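Up at 6. The Bavholm opposition was due by midnight their time, so I went straight to the desk and read Chou's mark against theirs once more. The goods overlap in class 7 only. I had drafted the argument on the other classes in January and ended up cutting most of it, 4 pages gone.

Siu-ming called at nine about the evidence of use. The client sent 761 invoices with no dates on the first batch. She wants to file the dated ones and ask for an extension on the rest. I said fine, but get a declaration from Pak-hei Shek too, as he ran sales back then and can say which years they cover.

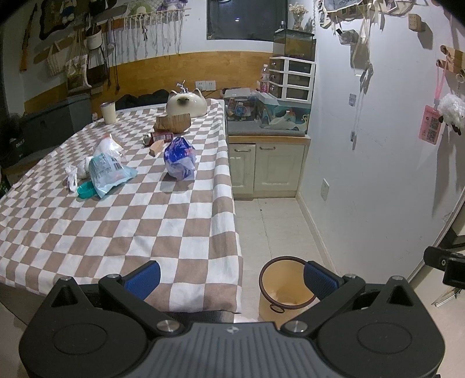 Filed at ten past three. The receipt came through right away. The fee was 1,041, more than I had quoted, because I forgot the surcharge for the added class. I'll have to write to Chou and own up to that.

Osian thinks Bavholm will offer a coexistence agreement before the reply date. Maybe. Their last letter was stiff, and Jorby signed one with them years ago that still causes trouble every renewal. If they do offer, I want the territory clause written out country by country – no "and related markets" this time.

Read the Brernance renewal notice after supper. The owner's name is still wrong on the register, so the assignment has to be recorded first. Cheuk-hei has the original. Ask him for it in the morning, and pay the docketing bill.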